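July 12, 2019 - Handale workshop, macro pad build

Rev 2 boards came in from Urio this morning and they look great! Kerubo had the first one soldered before lunch and it enumerated on the first plug-in, both on the Windows box and on my laptop. All the keys register. The thumb row is so much nicer now that it sits lower (my wrist thanks Vangelis for arguing about that all through June).

Debounce is still set at 2 ms, which is too tight for the Mesex switches. I got double presses on the top left key, nowhere else. Going to try a longer window before blaming the switch. Typed 459 test presses on that key with the old switch swapped back in and got no doubles, so I may be wrong about this.
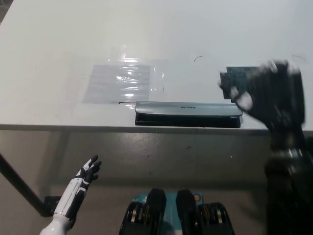 Firmware notes

Profile switching works! Hold the side key, tap a number, and the layer changes right away. Subira played a full hour of her racing game on layer three and only went back to the keyboard for chat. She wants the macro delay adjustable per key - good idea, and it should fit, we have 47 bytes left in each profile slot.

LED brightness above 60 percent makes the board whine. Very faint, but Roxana hears it from the next bench. Probably the PWM frequency. Capped it in the config for now.

Still to do: longer cable, rubber feet, ask Wisolton about keycaps with the dished top. Jeptoo has the left-handed shell on the printer.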